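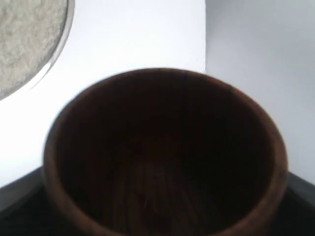 木碗,腕部相机视角

# 倾倒任务落点偏移,控制器记录 3273,持杯臂未停

**geka_bench**(楼主)发表于 2023-06-20

双臂工作台,控制器是 Skondow,轨迹层用 Akbulut。任务是把杯中的生米倒进碗里,两种目标容器轮换:木碗和小瓷碗。木碗目前没有记录到落点故障。换成瓷碗之后,米往碗的后侧偏,部分落在碗外。

日志里每次偏移都伴随 3273。手册对 3273 的说明只有一句:“末端姿态残差超出监视窗口”。按我的理解,这个等级应当触发受控停止,但手臂继续执行倾倒,直到杯子回正才把告警写出来。

已做检查:

- 瓷碗位姿重新标过,残差正常
- 夹爪固定螺钉按规定力矩复紧
- 杯子更换过一只同型号的,现象一样
- 倾倒角速度降到原值的 30%,偏移变小,但仍然存在

两个问题请教:落点偏移从哪里查起;3273 为什么没有停机。

---

**toolframe_null**

先查工具坐标系。杯子是夹着的,杯口相对法兰的位置取决于夹持高度。夹高了或者夹低了,控制器并不知道,它只会按你填进去的 TCP 转。转到倾倒姿态时,高度误差大部分变成水平误差,正好落到碗沿那一侧。

木碗没有问题不能说明标定是对的,口径大,容差就大。

---

**geka_bench**(楼主)

TCP 是去年十二月标的。之后换过夹持板,没有重标。

---

**toolframe_null**

那基本就可以定了。

---

**latency_hut**

不同意这么快下结论。TCP 偏差是固定量,降速不会让它变小。楼主写得很清楚,角速度降到 30% 偏移变小,说明至少有一部分和动态有关。米的出口速度、杯壁摩擦、关节跟踪滞后,这几项都随角速度变化。

建议把指令角和编码器角画在一起看相位差。Akbulut 默认的前馈没有带负载项,杯里米多的时候滞后会更明显。

---

**toolframe_null**

两者可以叠加。固定量先去掉,再看剩下多少。反过来做,前馈参数会去补偿一个几何误差,换只杯子又要重调。

---

**latency_hut**

顺序我没有意见,我反对的是“基本可以定了”。

---

**estop_archive**

楼上讨论的都是落点,我更关心第二个问题。监视窗口越界而运动不停,这在我们这里按安全问题登记,和倒的是不是米没有关系。

请楼主贴一下监视配置里 3273 的响应等级。Skondow 的响应等级可以在任务层覆盖,底层写的是停止,任务文件里写成“仅记录”,最后以任务文件为准。这个覆盖不会在示教器上提示。

---

**geka_bench**(楼主)

查到了。任务文件里响应等级为 2,底层默认是 3。任务文件是从 Bultanon 那套旧工作台迁过来的,文件头里还留着旧台的编号。

等级 2 对应“记录并在动作结束后上报”,与观察到的行为一致。

---

**estop_archive**

那么停机的问题有答案了。改回 3 之前先空杯跑,不要直接带料。原来被压住的告警可能不止这一条,改完之后第一次运行很可能在意想不到的位置停下。

另外请确认一点:双臂同时在工作区时,一侧触发受控停止,另一侧是否联动。迁移过来的文件经常只配了一侧。

---

**latency_hut**

响应等级改成 3 之后,如果窗口宽度不变,倾倒末段会频繁停机。杯子加速回正时残差本来就大。我会把窗口放宽,或者对回正段单独设窗口。

---

**estop_archive**

放宽窗口要有依据。为了不停机而放宽,等于把等级 2 换个写法保留下来。

---

**latency_hut**

依据就是空杯曲线。先采集,取正常运行的包络,再加余量。我没有说凭感觉放宽。

---

**geka_bench**(楼主)

联动已确认,旧文件只配了持杯臂,另一臂不随动停止。已补上。现场同事把书面记录整理出来了,转贴如下。

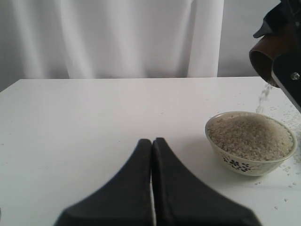 **Sinan Ertürk**
现场调试工程师,Geka 双臂工作台

**现象。** 持杯臂在瓷碗上方倾倒,米流落向碗口后侧靠右的边沿,碗外右侧和后方的台面有散落米粒,靠近碗处较密。左右、前后均按另一臂腕部相机的画面方向记,与机器人基坐标系无关,查日志时请勿混用。

**几何部分。** 更换夹持板后未重标 TCP。本次用尖点法重标,工具坐标系与旧值有明显差异,差异方向和落点偏移方向相符。toolframe_null 的判断在这一项上成立。

**动态部分。** 重标后以原角速度倾倒,偏移减小,但没有消除。指令角与编码器角之间存在滞后,带料时大于空杯。角速度降到原值的 30% 时,滞后不再明显。latency_hut 的判断在这一项上也成立。前馈负载项尚未调整,当前处理为降速运行。

**监视部分。** 3273 响应等级由 2 改为 3,双臂停止联动已配置。空杯运行期间在回正段触发过停机,窗口宽度暂未改动,等曲线采齐再定。

**遗留。** 一、夹持高度没有检测手段,目前靠定位块保证,定位块磨损后问题会重现。二、其余从 Bultanon 迁移的任务文件未逐一核对响应等级,核对完成前停用。三、散落的米粒每轮清理后再启动,清理时双臂断使能。

---

**toolframe_null**

定位块建议换成带挡肩的,杯底靠实再闭合夹爪。或者夹持后让杯口过一次对射光电,把实测高度写进工具坐标系。

---

**grain_side**

插一句,碗的放置也值得看。落点本来就靠近碗沿的话,碗往后挪一点也能接住。我们产线上就是这么处理的。

---

**estop_archive**

挪碗之后米是接住了,TCP 还是错的。下一个用这个工具坐标系做近距离动作的人会碰到碗。

---

**grain_side**

产线节拍不允许每次都停下来重标,我说的是临时措施。

---

**estop_archive**

临时措施请写进任务文件注释,并标明失效条件。楼主这次的等级 2,当初大概也是谁的临时措施。

---

**geka_bench**(楼主)

碗位不改。对射光电的方案在评估,支架位置和另一臂的工作区有重叠,需要重新排干涉区。

旧任务文件已经从控制器上移走,只保留离线副本。空杯曲线采完后我把包络和新的窗口值贴在本楼,标题暂不改为已解决。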